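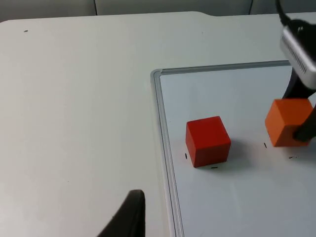 Figure 1. Red and orange cubes on the whiteboard, with pen marks beside each. Wrist view.

Course handout, Unit 2: Evaluating a packaged two-arm workcell
Revised November 30, 2021

Scope

This unit treats the Viltard bench kit as a product under review. Students are asked to judge it the way a buyer would, using the vendor's written claims, the acceptance procedure below, and their own records. Programming is covered in the next unit. Read the Kanaujia service terms before the lab; they are in the course folder with the kit manual.

What is on offer

The Viltard kit is sold as a complete bench package: two small arms, two parallel grippers with black fingers, a wrist camera, cabling, and a controller license for one seat. The department's unit is installed in the Sullurgate teaching lab. Zondton, the reseller, offers it in two forms. The base form includes remote setup and a printed manual. The supported form adds a Kanaujia service plan, under which worn fingers are replaced by mail and the calibration file is checked once a term.

The work surface is not part of the package. The manual asks for a flat, matte, light-colored table and leaves the rest to the buyer. At Sullurgate a framed whiteboard is laid on the table and used as the test area, so that target positions can be drawn, wiped off, and drawn again.

Claims to be tested

Zondton's product sheet makes four claims that can be checked with the equipment in the lab.

1. Either arm can pick a cube from any reachable point on the board.
2. A placed cube comes to rest inside its marks.
3. The arms can work close to each other without a stop being triggered.
4. The wrist camera alone is enough to locate a cube of known color.

A fifth claim, that setup takes one session, is outside this unit. Lab groups inherit a finished installation and have no basis for judging it.

Terms

Target: a position on the board given by short pen marks. The marks show where the sides of the cube should lie. They do not touch the cube.

Placement error: the distance from a side of the cube to its mark, measured along the board after the gripper has released and backed away. Two sides are measured and the larger value is recorded.

Trial: one pick and one release by one arm. A trial in which the cube is never gripped counts as a failed trial and stays in the record.

Hold: the gripper is closed on the cube and the arm is at rest. Placement error is never measured during a hold, even if the cube is already standing on the board.

The last definition causes most of the grading disputes in this unit. In Figure 1 the orange cube is still clamped by the other gripper, so no placement error can be taken for it at that moment. A reading taken under those conditions is to be struck from the sheet.

Procedure

Each group runs 20 trials per arm. Work in this order.

Draw the targets with a fine black marker. Keep the strokes short. Long strokes run under the cube and make the reading ambiguous.

Check that the board has not shifted against the table. If it has, the stored positions are no longer valid and the calibration routine must be run again.

Start recording from the wrist camera before the first trial and leave it running through the last. Clips are named by group and trial number.

Run the trials for one arm, then the other, then the paired set in which both arms are on the board together. Do not nudge a cube by hand between the release and the measurement.

Enter each result as it is taken. The sheet has a column for remarks; use it for slips, double grips, and any stop raised by the controller.

Reading the wrist view

The camera sits near the gripper, and its view of the workpiece is therefore partly blocked by the finger. Claim 4 depends on how much this matters in practice. Groups should pull stills from several points in the motion and compare them.

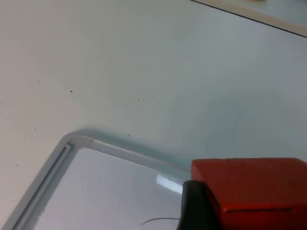 Viltard Course Staff, Sullurgate Teaching Lab

Figure 2 is useful for this comparison. The finger overlaps the left portion of the red object, and the object itself runs out of view to the right and below. The color is plain enough, but the visible outline is incomplete. Any method that fits a full square to the top face will have little to work with. A method that needs only one edge and a color region may still return a position.

Two further points bear on detection. First, the board is glossy and the table is matte. The bright reflection on the board, close to the finger, can saturate a simple threshold and should be masked or handled by an upper limit on brightness. Second, the table shows small dark specks. Pen marks are also small and dark, so a mark finder should be restricted to the inside of the board frame.

Cost

The department's service plan is billed at 989 per year for the pair of arms. The invoice is issued in February and covers the following twelve months. In the report, compare this with the cost of buying fingers as single parts, using the wear rate found in the logs kept by earlier groups. State the wear rate used. If the logs do not support a rate, say so and give the break-even value in its place.

What to hand in

A report of no more than four pages, with the trial sheet attached. For each of the four claims, state whether it was supported, not supported, or not tested, and cite the trial numbers. A claim may be marked supported for an arm if at least 19 of its trials meet the stated condition. Claim 3 is judged from the paired set only.

Attach two stills, one in which the cube's top face is fully visible and one in which the finger blocks part of it. Mark the detected position on each.

Reports that repeat the product sheet without reference to trial data will be returned ungraded.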